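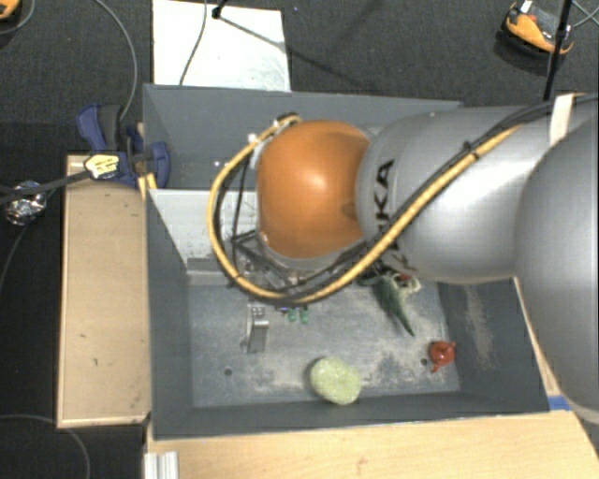 The storage bin, also called a tote, a tub or (in older warehouse usage) a tray, is an open-topped box with a flat floor and four walls, used for holding loose items until someone wants them again. It differs from a crate in having solid sides, and from a bucket in having corners. Grey is the usual colour. Various reasons have been put forward for this, the most convincing being that grey looks dirty from the start and so cannot disappoint.

Form

Most bins are rectangular, since shelves are. Walls may be upright, in which case the bin holds more, or sloped, in which case empty bins can be stacked inside one another and then never separated. Some patterns have a slanting panel or a ledge on the inside, which keeps small things away from the back, where they would otherwise go to live. Holes in the floor are also met with. They let out water, grit and, in the course of time, any screw narrower than the hole.

The matt finish seen on many bins hides fingerprints well and scratches hardly at all. Glossy bins exist but are mostly bought by people who have not owned one before.

Wear

A bin in regular use records its history on its floor. Pale scuffs gather where things are dropped and dragged, and in older bins they may join into chalky patches. Smears on the inner walls are common and their origin is seldom established. Wear of this sort has little effect on strength, and a scuffed bin will usually outlast the shelf it stands on.

The Moschos scale, drawn up at the Stivlow depot for sorting used stock, grades floor wear from 0 (unused) to 6 (floor no longer present). Nearly all bins in service fall at grade 3. Critics of the scale have said that it might as well have one grade, and the depot's own staff are known to write "3" on the form before looking.

Contents

The contents of a bin are described as sorted or mixed. A sorted bin holds one kind of thing. A mixed bin began as a sorted bin. Zoi Mitsotakis-Vlachou, whose handbook Keeping Things in Boxes remains the standard work, followed 300 household and workshop bins over one winter and found that 23 were still sorted by the end of it. Of these, 10 were empty.

Her handbook advises that items should lie in a single layer wherever they have to be picked out one by one, as anything underneath tends to be forgotten and bought again. It also warns against the label "miscellaneous", which she considered an admission.

Cleaning

Bins are cleaned by tipping them out, brushing the corners and wiping the walls with warm soapy water. Chalky marks often come back once the surface dries — they are scratches, and soap has no opinion on scratches. The brushing is best done outdoors. The tipping out is best done somewhere other than directly above a second bin, though the Lesport edition of the handbook shows exactly this arrangement on its cover.

See also: Crate; Drawer, bottom; Wetex folding box; Lid (missing)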